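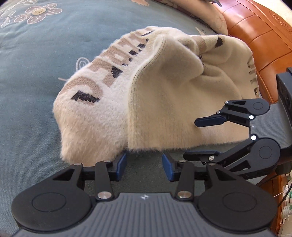
Why Are Some Sweaters Fuzzy?
A Welgate Textile Learning Page for Young Readers

Many people own at least one piece of clothing that feels almost like the coat of an animal. It may be a sweater, a scarf, or a pair of winter socks. This page explains how knitted cloth is made, where the fuzz comes from, and how a fuzzy garment should be folded and put away.

What is knitting?

Cloth can be made in several ways. Two of the most common are weaving and knitting. In woven cloth, one set of threads runs up and down, and another set crosses it from side to side, over and under. Most bed sheets are woven.

Knitted cloth is made of loops. Each loop is pulled through the loop before it, and a whole row of loops hangs from the row above. Loops can open and close a little when they are pulled. For this reason a knitted sweater stretches when you put your head through the neck, while a bed sheet hardly stretches at all.

Knitting can be done by hand with two needles, or by a machine with a separate small needle for every loop in the row.

Where does the fuzz come from?

Yarn is made by twisting many thin fibers together. A fiber is a very fine hair. Some fibers come from animals, such as sheep, goats, and rabbits. Others are made in factories.

If the fibers are twisted tightly, the yarn is smooth. If they are twisted loosely, or if the yarn is brushed, the ends of the fibers stand up. Sometimes the finished cloth is brushed as well. A roller covered with small wire hooks passes over the cloth and lifts the fibers without breaking the loops beneath.

The standing fibers hold air. Air that cannot move about is slow to carry heat away from the body, and this helps to keep the wearer warm.

The right side and the wrong side

People who work with cloth use the words "right side" and "wrong side." The right side is meant to be seen. The wrong side faces the body. Neither word means that a mistake has been made.

The two sides of a garment may look quite different. A pattern or a letter that is bold on the right side may be hard to make out on the wrong side. Seams are another clue. A seam is the line where two pieces of cloth are joined, and its spare edges are usually kept on the wrong side.

To turn a sweater right side out, reach in through the bottom, take hold of one cuff from within, and draw it gently back. Repeat with the other sleeve. Then pull the body through.

Folding a fuzzy garment

A heavy knit should be kept folded on a shelf or in a drawer. On a hanger, its own weight pulls on the loops, and the shoulders may grow long and pointed. Readers may practice the following steps at home.

1. Clear a flat space. A made bed is suitable.
2. Lay the garment down and spread it out from the middle with open hands. Do not tug at the corners.
3. Smooth the creases. Stroke the fuzz in one direction only.
4. Fold in the sleeves, if there are any.
5. Bring the bottom edge up to the top edge.
6. Place the garment in the drawer with nothing heavy on top.

Thick garments do not fold as neatly as thin ones. The layers slide, and the edges stay round. A soft, loose fold is correct for this kind of cloth.
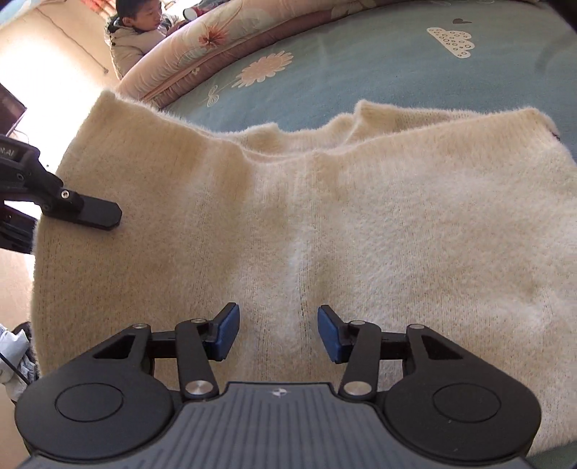
Pushpa Sisodia writes that her class found step 2 the hardest, and that the children did better in pairs, one at each side of the bed. She adds that several of them wished to know whether a sweater could be rolled up instead. It can. Rolling is gentle on the loops and is useful when packing a bag, although a rolled sweater takes up more room on a shelf.

Caring for the fuzz

After some wear, small balls may form on the surface. These are called pills. They appear where cloth rubs against cloth, most often under the arms and at the sides. An adult can remove them with a sweater comb. They should not be pulled off by hand, as this may draw more fibers out of the yarn.

Always read the care label with an adult before washing. Some fuzzy garments may go into a machine on a gentle setting, and others must be washed by hand. They should be dried lying flat.

Words to know

Fiber: a very fine hair from which yarn is made.
Hem: the finished bottom edge of a garment.
Pill: a small ball of tangled fibers.
Seam: a line where two pieces of cloth are joined.
Yarn: a long strand made of twisted fibers.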